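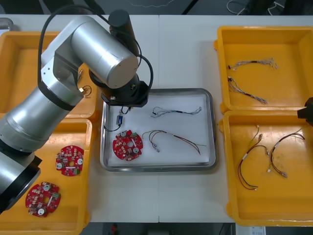
Borghild Holmgren thinks we should hold out for a cheaper package, and told me so before I'd even got my coat off. Thirty days is plenty for a trial, she says, and if Trotirow wants our money they can throw in the second year of support. She may be right! I'm still a bit in love with the thing, though.

Spent the whole morning on kitting – harnesses and those round red boards, out of the yellow bins and into the steel tray with the paper in it. The thin wires are what I worry about most. A board is a board, but a harness flops whichever way it likes, and the little blue connector is so light I held my breath over it (silly, I know).

The quote covers 20 hours of training, and I want more. Pundton offered us 30 last May and their manual was better too. Must ring them back before lunch tomorrow, and find out whether the grippers are included or extra.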